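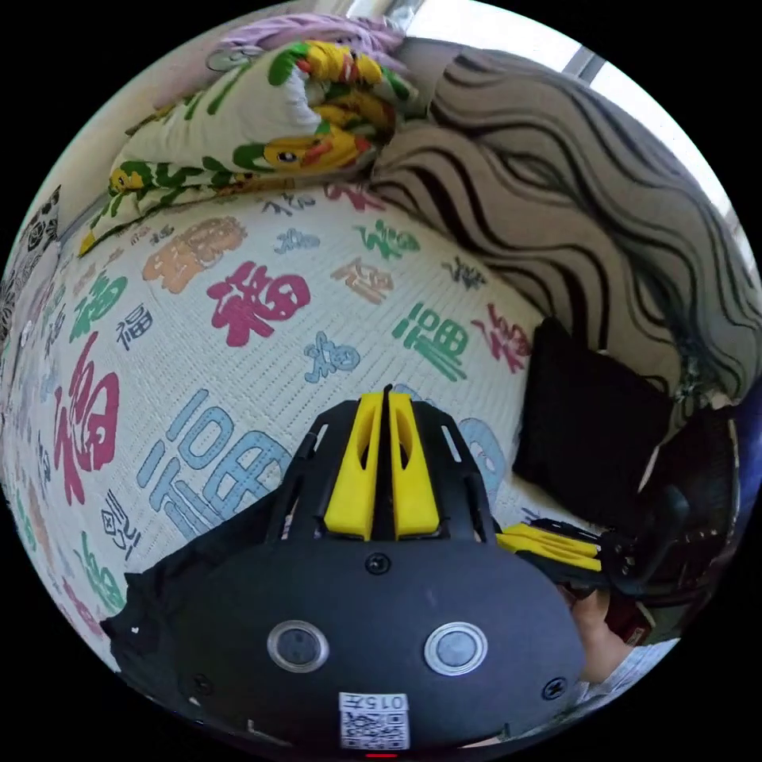

A rule you can't follow in an ordinary bedroom is no rule at all, said a voice from the row behind me, before the first speaker at Haverford had even found the clicker. There was some laughter, and then a fair bit of nodding, and I think the rest of the day went better for it.

I had driven over for the Trirkik open day, held in the old seed warehouse by the river (park at the far end, the near lot fills up by nine in the morning). The subject was good practice for recording household tasks with hand-held grippers, and in particular the house rules Trirkik has been drafting under the name Jovarard. I have been curious about Jovarard since the first version went around in September, and it was lovely to see it in the hands of people who use it every day and have grumbled over every paragraph of it.

The morning talk covered labels. Each gripper has a code on its body, and the Jovarard draft asks the operator to read it aloud and write it in the log before starting, and again after any break. It sounds fussy, I know! But they had gone back through 3038 recordings and found 131 where the log and the label disagreed, mostly on days when two people had swapped grippers over lunch. Those recordings were set aside, and putting them right took far longer than reading out a label would have. The speaker was very frank about that, which I appreciated.

After coffee (good coffee, too, and a lemon cake I went back for) we moved into the practice rooms. Trirkik has fitted out a bedroom, a kitchen and a sort of hallway with too many coats in it. The bedroom is where I spent most of my time. Bedding is harder work than you would guess. The draft says to leave a household's own linens in place, however busy the print, and to tidy nothing beyond what the task asks for. It also asks operators to note any appliance within arm's reach before they begin, and to unplug it if it has moving blades or gets warm. Straps and cables go on the side away from the work. An operator gave us a patient demonstration of how easily a loose strap travels under a pillow when your attention is on the fingers.

I had a turn with a gripper myself and promptly forgot the strap. I was corrected very kindly.

Privacy took up the hour before lunch, and I wish it had been given two. The rule as drafted is that the householder walks the room with the operator first and moves or covers whatever they would prefer to keep out of the recording. Mail, medicine and family photos were the things mentioned most. A visitor from Vendov asked what happens if something is missed, and the answer was that the householder can ask for a recording to be deleted, without giving a reason, and gets written word when it has been done. Vendov lets its householders watch the recordings first, and there was a friendly disagreement over whether anyone would sit through 700 or 800 of them. I lean toward offering it anyway. People like being asked.

Lunch was soup and rolls in the loading bay, with the big doors open.

The afternoon was for objections, and this was my favorite part. Several people felt the rest rule was too vague. At present it says to stop when the wrist tires, and a few operators said, quite sensibly, that by then you have already been holding on badly for a while. They wanted a set break, taken whether or not you feel you need one. Others wanted the lighting rule loosened for rooms with one bright window and no blinds. Both points went up on the whiteboard, and the next draft is supposed to answer them in writing.

I came home with a marked-up copy of Jovarard and a strong wish to rewrite our own two pages, which say a great deal about charging batteries and hardly anything about being a guest in somebody's bedroom. If you are thinking of going to the next one, wear layers, as the warehouse is chilly until noon, and ask to see the hallway with the coats. I ran out of time for it.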